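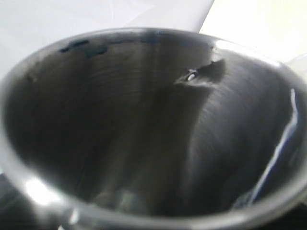

不锈钢杯，从杯口往里看

一壶茶的规矩：Isska 宿舍楼公共厨房里的喝茶习惯
日常生活研究课 期末小组报告
小组成员：Kerstin Bakke、Adjoa Nartey、Imtiaz Sivakumar、Chaimae Metwally
指导老师：Gönül Karakaya

一、我们为什么选了茶

选题那阵子我们换了好几次主意。最早想做的是食堂排队，后来想做宿舍楼的洗衣房，开题前一周的星期二晚上，大家又挤在 Isska 三楼的公共厨房里讨论，讨论得口干舌燥，Chaimae 起来烧水泡茶，顺手抓了一大把糖往壶里放，Imtiaz 当场就叫了一声：“你怎么现在就放糖！”两个人为了糖该什么时候放争了半天，Kerstin 在旁边说她家里从来不放糖，Adjoa 说她家里不光放糖还要放炼乳。争到后来水都凉了，题目也就定下来了。

所以这份报告写的是很小的一件事：住在同一栋楼里、来自不同地方的学生，各自怎么泡一杯茶，谁给谁倒，什么时候喝，喝剩的怎么办。Karakaya 老师看过开题以后说，题目小没关系，只要肯往细里看。她还提醒我们，别急着把每个人的习惯都说成“某某国家的文化”，先当作某一家人的习惯来听。这句话后来帮了我们很大的忙，我们在第四节里还会说到。

二、我们是怎么做的

调查从二月开始。我们一共访谈了 20 位住在楼里的同学，大部分是在厨房里边泡茶边聊的，也有几位喜欢在自己房间里谈。每次访谈由 2 个组员一起去，一个聊天，一个做笔记。刚开始我们准备了一份很正式的提纲，问题从“您平均每天饮茶几次”问起，结果头一位受访的同学听完就紧张了，坐得笔直，答得像在办签证。后来我们把提纲收起来，只带着茶叶去，开口先问“你想怎么泡”，话一下子就多了。

除了访谈，我们还在厨房里做了观察笔记。早上七点到九点是最忙的时候，大家赶着上课，多半用茶包；晚上十点以后人少了，反而是泡茶最讲究的时候，有人愿意站在炉子边上等，慢慢等水开。我们轮流值晚上那一段，写作业也在那里写，所以笔记本上有不少茶渍，交上来的附录是重新抄过的。

另外我们去了楼外的两处地方。一处是街角的 Danar 茶叶铺，店面很窄，茶叶装在抽屉里论重量卖；另一处是 Akbulut 茶馆，下午总坐着一些下棋的老先生。两家都很客气，允许我们坐着记笔记，条件是要喝茶，这个条件我们很乐意地接受了。

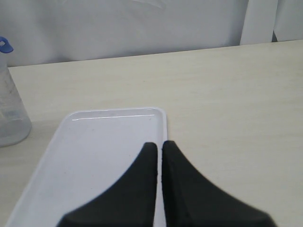
观察的时候有一个问题我们讨论过很多次，就是我们自己也住在这栋楼里，受访的同学多半认识我们，知道我们在做茶的题目，会不会特意把茶泡得比平时讲究？答案大概是会的。有位同学平时用马克杯加茶包，访谈那天忽然拿出一套小杯子，说是奶奶给的，来这里以后还没有拆过。我们商量之后决定把这件事照实写进笔记里，因为在我们看来，一个人想让客人看见什么样的茶，本身就很值得记下来。

三、我们看到了什么

（一）糖

糖是所有话题里最容易吵起来的，也是大家聊得最开心的。粗略地分，有人在煮的时候放，有人在杯子里放，有人含在嘴里喝，还有人听到“茶里放糖”四个字就皱眉头。Chaimae 说在她外婆家，糖是和茶、薄荷一起下壶的，由泡茶的人决定甜度，客人没有发言的余地，客人要是自己再往杯子里加糖，外婆会不高兴，觉得是在说她泡得不好。Imtiaz 家里正好反过来，母亲总把糖罐放在桌子中间，谁想多甜就加多甜，要是替别人放好了，倒像是管得太多。

听起来是口味的差别，听久了就觉得里面有一层待客的意思。到底是替客人安排周到算好客，还是让客人自己做主算好客，两种想法都很诚恳，碰到一起却容易误会。有位受访的同学告诉我们，她刚搬进来时给室友泡了一壶甜茶，室友喝了一口就悄悄放下了，她难过了好几天，后来才晓得室友是在控糖。

（二）奶

奶的问题也不简单。Adjoa 从小喝的是加炼乳的茶，早饭配面包，颜色很浓，她说没有炼乳的茶“像还没做完”。Kerstin 喝得很淡，有时加一点冷牛奶，有时连牛奶也不加。还有几位同学把牛奶和茶叶一起在小锅里煮，加姜，加小豆蔻，煮到快溢出来的时候把锅提起来，再放回去，反复几次。公共厨房的炉子火力不稳，溢锅是常有的事，所以墙上贴着一张手写的纸：“煮奶茶请勿离开。”纸已经换过新的了，字迹也换过，内容一直没变。

（三）谁来倒

我们原先没有想到要观察倒茶，是 Karakaya 老师看了第一批笔记之后问的：“茶都是谁倒的？”一问才发现我们根本没有记。补做观察以后，看到的情形很有意思。厨房里若是一大桌人，倒茶的常常是泡茶的那个人，其他人要帮忙他还不肯；可是到了续杯的时候，规矩就散了，谁坐得离壶近谁倒。有几位同学说，家里是年纪最小的人倒，到了宿舍里大家年纪差不多，反倒不晓得该谁动手，于是出现一种客气的僵局，每个人的杯子都空着，谁也不好意思先给自己倒。

Imtiaz 想了一个办法，他习惯先给左边的人倒，再给自己倒，左边的人自然就接过壶去给下一个人倒，一圈转完。我们在好几个晚上都看见别人学了他这一手，有一次他本人并不在场。 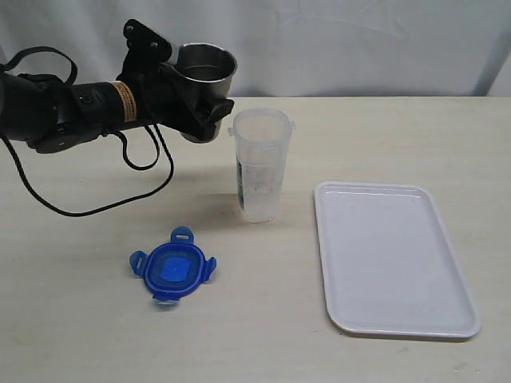

（四）时间

茶和时间的关系，每个人说起来都有一点想家的味道。有同学说在家时下午四点一定有茶，雷打不动，父亲哪怕在外面办事也会赶回来；来这里以后四点总是有课，她就把茶挪到了晚上，但总觉得那是“另外一种茶”。也有同学恰恰相反，在家从来不喝，到了这里天黑得早，又冷，看见别人喝也跟着喝，慢慢离不开了。他说茶对他来说是这栋楼的味道，将来搬走了，闻到茶想起的应该是三楼的厨房，还有那台一开就嗡嗡响的旧冰箱。

考试周的茶又不一样。那几天大家泡得很浓，一泡一大壶，凉了也照喝，没有人讲究糖和奶的先后。我们的笔记在那一周也写得特别潦草，因为我们自己也在考试。

（五）茶具

楼里的茶具大多是凑起来的，前几届同学留下来什么就用什么，玻璃的、搪瓷的、陶的、不锈钢的都有，杯子和碟子很少能配成对。有人认定了某一只杯子，每天早上要先找到它才肯烧水；也有人完全不在乎，拿到什么用什么，连量杯都喝过。我们问大家会不会因为杯子不同觉得味道不同，一半人笑着说当然会，另一半人笑着说哪有这回事，说完又补充道，不过薄的杯子喝起来是要舒服一些。

Akbulut 茶馆的老板对这件事的看法很坚决，他只用玻璃杯，理由是要看得见颜色。他教我们把杯子举到窗户边上看，说颜色对了味道就不会错。Danar 茶叶铺的店主则说，颜色最会骗人，要闻。两位老人家相隔一条街，据说彼此认识，也据说彼此不喝对方的茶，我们没有敢去核实。

四、一些想法

写到这里，要说说我们自己改变了的看法。开题的时候我们画过一张表，横着是国家，竖着是糖、奶、浓淡、时间，打算一格一格填满。填到后来，表格越填越不像样子。来自同一个城市的两位同学，一位的母亲煮茶加糖，另一位的母亲把糖藏在柜子最上层；Kerstin 的父亲喝得很淡，她叔叔喝的却浓得发苦。Karakaya 老师说的“先当作某一家人的习惯来听”，我们到这时候才真正听懂，于是把表撕了，改成按话题来写，也就是现在第三节的样子。

读文献的时候我们也有收获。课上读过关于礼物和回礼的文章，当时觉得离生活很远，放到厨房里看就亲切得多。你今天喝了别人一杯茶，过几天总想回一杯，回得太快显得生分，拖得太久又不好意思，中间那个合适的间隔，没有人教过，大家心里却都有数。有位同学跟我们讲，她和隔壁房间的朋友就是这样你一杯我一杯熟起来的，到后来已经算不清谁欠谁了，她觉得算不清的时候才算是朋友。

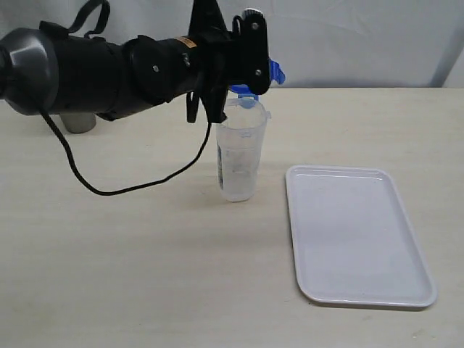
当然也有不那么温馨的地方。公共厨房里最常见的矛盾是洗杯子。茶渍干了很难洗，泡过的茶叶堵在水槽里更叫人生气。我们听到的抱怨比写进来的多得多，有几条指名道姓的，受访同学要求不要引用，我们就没有引用。值得一提的是，抱怨归抱怨，很少有人因此不再给别人泡茶。Adjoa 在笔记里写过一句话，我们几个都很喜欢：“他骂完水槽里的茶叶，转过身来问我要不要加奶。”

五、茶会

学期快结束时，我们在三楼厨房办了一次小小的茶会，算是把调查里听来的东西还给大家。茶叶是在 Danar 买的，每种称了 100 克，店主听说是做功课用的，又多抓了一把给我们。点心由楼下的 Pulo 面包店便宜卖给我们，是当天没卖完的杏仁饼，放到晚上有点硬，蘸着茶吃刚刚好。

茶会没有主持，谁愿意泡就上去泡一壶，讲讲家里是怎么喝的。本来安排到九点散，结果到十一点还有人在烧水。Chaimae 按外婆的做法煮了薄荷茶，倒茶的时候把壶举得很高，洒了一些在桌上，掌声倒是最响的。Imtiaz 喝完承认，糖早放是有早放的好处，但他回去还是会照自己的办法泡。

六、不足之处

我们的受访者都是愿意聊天的人，不喝茶的同学、喝咖啡的同学、总关着房门的同学，我们接触得太少，这是最大的遗憾。另外调查集中在二月以后的几个月，天气冷，大家本来就喝得多，夏天会是什么样子我们不知道，楼里的老住户说夏天厨房里全是冰柠檬水，茶壶都收到柜子里去了。访谈的语言也是一个问题，有些词翻译过来就走了味，比如有位同学形容茶“站得住”，我们讨论了很久，最后在笔记里保留了原来的说法，旁边加了注。

七、分工和致谢

Kerstin 负责观察笔记的整理和抄写，Adjoa 负责大部分访谈联络，Imtiaz 写了第三节的初稿，Chaimae 写了其余部分并统稿，茶会是大家一起办的。感谢 Karakaya 老师一遍遍看我们写得啰唆的草稿，感谢 Akbulut 茶馆和 Danar 茶叶铺，感谢三楼的邻居们容忍我们占了这么久的桌子。借来的那把搪瓷壶已经洗干净放回窗台边的架子上了，壶盖还没有找到，要是有谁看见，请放回原处或者交给 Adjoa。

附录一：访谈话题清单
附录二：观察笔记（抄写稿）
附录三：茶会上各人的泡法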